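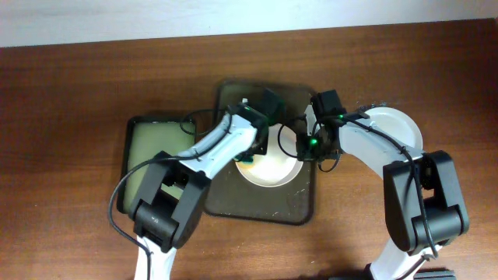
A round white plate on a dark tray, with a green tray beside it.

Kids' Corner > How Stuff Works > Around the Table

Why Do We Put Things on Trays?

By the Donedari Kids' Page
December 17, 2018

I have a confession. I love trays. I have a tray for breakfast, a tray for my pencils, and a tray by the door where my muddy boots go when it rains. My family thinks it's a bit much. But I think trays are one of the cleverest flat things anybody ever made, and I'd like to tell you why!

Look at the edge first

Get a tray from your kitchen if you have one (ask first, please, and take the glasses off it). Run your finger around the outside. Feel that bump? That's the rim, and the rim is what makes a tray a tray. A cutting board is flat and a tray is flat too, but roll a grape across each of them and see what happens. The grape on the board will probably end up under the fridge. The grape on the tray hits the rim and stays put.

Now look at a dinner plate. It has a rim too, only thinner! The white plate in the picture has a thin raised one. So when a plate sits on a tray, you've got two little fences, one inside the other. If a pea escapes over the first fence, it still has to get over the second. Most peas give up.

I tried this with 2 bowls of tomato soup once, carrying them from the stove to the table with no tray. I won't tell you how much soup was on my socks.

Sliding and sticking

When you carry a tray with a plate on it, the plate wants to stay where it is. If you start walking very suddenly, the tray zooms off with you and the plate gets left behind a little. If you stop suddenly, the tray stops but the plate keeps going. Scientists call this inertia (say it "in-ER-sha"). It's the same thing that makes you lean forward when the school bus brakes.

So what keeps the plate from sliding all over the place? Friction! Friction is the rubbing between two things that touch. A rough surface usually grips more than a slick one. Some trays have a bumpy bottom or a rubbery coating so that cups and plates don't skate around. Others are shiny and slippery, and you have to walk like you're sneaking past a sleeping cat.

You can test it yourself. You need a tray, a plastic plate (please not the good ones) and a damp dish towel. Put the plate on the tray and slowly lift one side of the tray. Watch for the moment the plate starts to slip. Now lay the damp towel flat under the plate and lift again. How much higher can you go? At my house the towel won by a mile. At Lulten, the little cafe on the corner of my street, they put a cloth napkin under the teapot for exactly this reason, and I had been drinking hot chocolate there for years before I noticed.

Where should the heavy thing go?

Imagine a seesaw with you at one end and an elephant at the other. You'd be up in the sky! A tray can act a bit like that seesaw. If you put a big full plate way over at one end and hold the tray with one hand in the middle, the heavy end dips down. Put the heaviest thing close to the middle and it's much easier to keep level. Then the light stuff, like a spoon or a napkin, can go around the outside.

Grown-ups who carry food for a job get really good at this. They spread one hand out wide underneath, like a starfish, so the weight is shared between their fingers and palm. I tried the starfish with an empty tray and it was fine. Then I added one orange. The orange is fine too, thank you for asking.

How old are trays?

Very! People were using trays more than 2000 years ago. The old Romans had them, and in China people made beautiful ones coated with lacquer, a shiny hard finish that comes from the sap of a tree. It takes lots and lots of thin layers, and each one has to harden before the next goes on. Imagine waiting that long for a tray. I can't even wait for toast.

Trays look after the table, too

I forgot this one when I first wrote my list, and it might be the most useful of all. Wood is lovely, but it has enemies. Water can leave pale rings on it. Hot dishes can mark it. Gritty things scratch it. If you have a wooden table with a nice reddish-brown color, like the one in the picture, you probably want it to stay that way! With a tray on top, the tray gets the scuffs and the wood underneath doesn't.

Next time you see a wooden table up close, look for the lines running along it. That's called the grain. It comes from the way the tree grew, and how the lines look depends on how the log was cut. Some tables have wiggly grain with big swirls. Some have fine, straight lines. My kitchen table has one swirl that looks just like a duck.

Sorting with trays

Lots of people use more than one tray at a time. Say you're baking cookies. One tray can hold the plain ones and another can hold the ones that already have frosting. You never have to wonder which is which. Different colors help even more. I use green for "still to do" and a dark one for "finished," and when I'm making birthday cards or sorting beads it saves me so much muddle.

I once sorted my whole button jar this way. There were 159 buttons, and it took an entire August afternoon. The big coat buttons went on one tray and the tiny shirt ones on the other, and then I had some left over that were too strange for either. Those live in an egg cup now.

Words to keep

Rim: the raised edge around a plate or tray.
Friction: the rubbing that slows things down when they slide.
Inertia: the way things keep still, or keep moving, until something changes that.
Grain: the lines you see in wood.
Lacquer: a hard, shiny coating.

Your turn

Draw a tray for a job that doesn't have one yet. Mine is a bathtub tray with a slot for a comic book and a very tall rim to keep the bubbles out. Write down where the heavy things would go and what you'd make the bottom out of so nothing slides.

Contact the Donedari Kids' Page | Copyright 2018 Donedari | Back to top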